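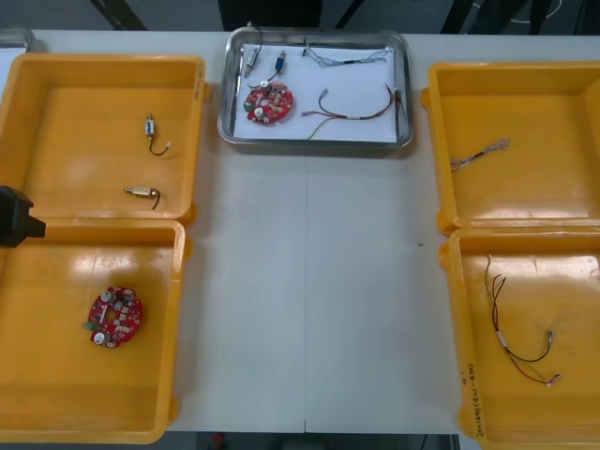

1/ Tri de composants, lot Rimach

Poste de préparation, table blanche, quatre bacs jaunes, un plateau inox au centre. Je note ici la méthode de tri pour ceux qui reprennent le lot en novembre. Le fil est long, prenez ce qui vous sert.

2/ Règle de base : une famille par bac. Cartes avec cartes, petits cylindres câblés avec petits cylindres câblés, faisceaux à part. Le plateau reste la zone tampon, fond garni de papier blanc. On y pose ce qui n'a pas encore été affecté, toutes familles confondues.

3/ Le papier se change à chaque lot. Un brin de cuivre de 2 mm oublié dessous et c'est un court-circuit au banc d'essai. Leszek Kalinowski en a retrouvé un sur le lot précédent, sous une carte qui partait chez Griria.

4/ Cartes rouges, rondes, percées au centre. On les prend par la tranche, jamais par les condensateurs. Un condensateur chimique haut sur pattes fait levier sur ses soudures dès qu'on le pousse de côté. Pas d'empilage dans le bac, les cartes se posent à plat, côte à côte.

5/ Solénoïdes. La tige doit coulisser librement à la main, ressort en place. On contrôle ensuite la résistance de bobine à l'ohmmètre, sur les deux broches du connecteur, sans tirer sur le câble.

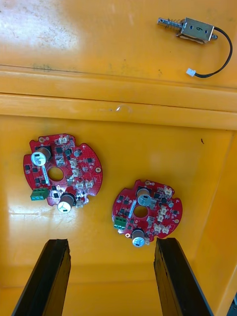 Solénoïde push-pull, câble noir, connecteur blanc deux broches. Cartes rouges dans le compartiment inférieur.

6/ Le chiffre frappé ou imprimé sur le boîtier ne remplace pas la référence. La référence fait foi sur le bon Udlow, ligne 262. Si les deux ne se recoupent pas : sachet séparé, étiquette, et on passe au suivant.

7/ Faisceaux. C'est la partie lente. Une paire torsadée se démêle depuis la jonction vers les connecteurs. Dans l'autre sens on resserre les boucles et on finit par fatiguer l'isolant à l'entrée du boîtier plastique.

8/ Ordre de travail : repérer le tronc, dégager les dérivations une à une, puis ouvrir les boucles. Les manchons noirs ne se déplacent pas. S'il faut en refaire un, on le note sur la fiche. 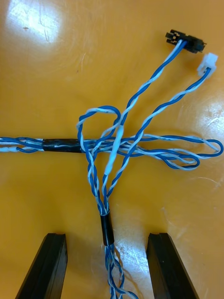
Pour les bleu et blanc, la continuité se contrôle paire par paire, solide puis rayé. Leokadia Tomaszewski travaille avec un bip réglé à 2 ohms, je garde le même seuil pour que les fiches restent comparables.

9/ Un faisceau démêlé se range à plat, en boucle large. Pas d'élastique. Un lien souple si nécessaire, posé sur le tronc et pas sur une dérivation.

10/ Volume total annoncé par Tănase : 2,000 pièces, par caisses de 200. J'écris le nombre avec la virgule parce que leur bon est rédigé ainsi, c'est bien deux mille. La première caisse est en cours, je mettrai les écarts de référence à la suite de ce fil.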